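Old boxes and flowered tables: Pluven packing room opens for a second season 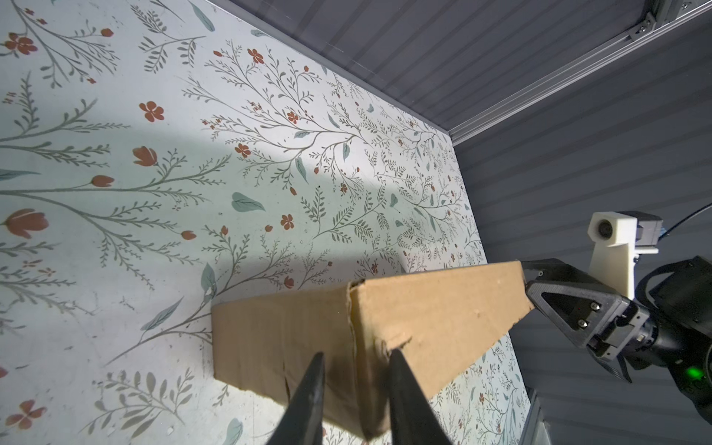
The shared packing room in Pluven is open again from June, and the people who run it have asked residents to bring used cardboard boxes instead of buying new ones. Last season the room took in 677 boxes, and 675 of them went out again with something inside. The other two were too soft to hold any weight and were given for paper recycling.

Zlata Kobzar, who keeps the list of incoming boxes, explained that the long and narrow ones are the most wanted. People need them for curtain rods, lamp stands, rolled posters and small shelves. Such boxes are difficult to find in the shops, and when a shop has them, the price is often higher than the postage.

"A small tear at the flap is not a problem for us," Kobzar said. "Scuffs and dents also not. I press with my hand in the middle of the long side, and if the cardboard comes back, we keep it."

A plain brown box with a crumpled fold or a ripped notch can be used one more time if the weak place is covered with paper tape on both faces. Boxes that smell of damp or have grease marks are not accepted. Old address labels should be removed at home, as this work took many evenings last year.

The tables also received attention. Indrek Vanags, who does the measuring, asked for a light covering on which a brown box is easy to see, and the choice was a pale one with red-orange flowers and thin leafy stems. Some members wanted a plain gray. "I was in the gray group," Vanags said, "but I must say that I lose my pencil less often now, and the room is more pleasant in the morning."

The season will start with a short lesson on closing long boxes. Baiba Jaunzems will show how to cut down a box which is too long, and how to join two short ones into a single package. The lesson has places for up to 7 people and will be repeated if there is interest. Participants should bring their own knife - the room has only 3, and they are usually in use.

Boxes can be left inside the door from nine in the morning until six in the evening. They should be folded flat where possible, but the long ones may stay as they are, because every new fold makes the side weaker. Larger deliveries, for example from a house move, should be agreed with Kobzar before they are brought.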